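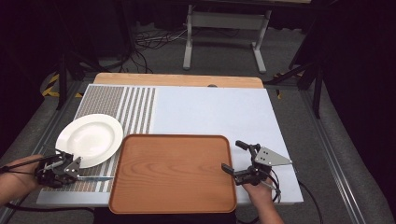
Floston will decide in November whether to charge restaurants a yearly fee for putting tables on the sidewalk, and the town's case for it is thinner than it sounds. The plan sets the fee at $195 per table, with the money going to street cleaning on the blocks near Lodhi Square. Owners say the bill would land on places already paying more for the basics, down to a table knife or a wooden serving tray. The town says outdoor seating makes extra mess and that those who profit from it should pay.

Maybe so. But the 30-page report behind the plan, written by the consulting firm Lestico, never says how much of the mess comes from diners. It gives a cleaning cost for the whole square, which also holds a bus stop, two takeout windows and a summer market, and then moves straight on to the fee.

Hollis Tillman, who wrote the proposal for the town, said a full study would cost more than it was worth. "We know where the tables are and we know where the trash is," he said. Asked whether the two had been compared block by block, he said they had not.

Shoshana Rosenthal runs a lunch place on Tuter Street with four tables outside. She said she sweeps her own stretch twice a day and has never seen a town crew before noon. "If they want to bill me for cleaning, I'd like to meet the cleaner," she said.
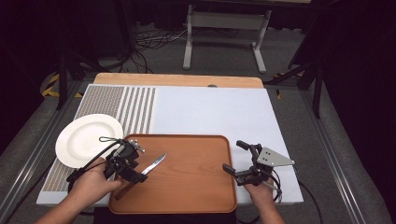
A plate and a wooden tray. Owners say the cost of basics is already up.

The town counts 108 sidewalk tables under permit, enough to bring in $21,060 a year if every owner keeps every table. That is a big if. The report assumes no one will cut back, and it offers no reason for thinking so.

Written comments are open until the vote. The town has not said whether it will publish them.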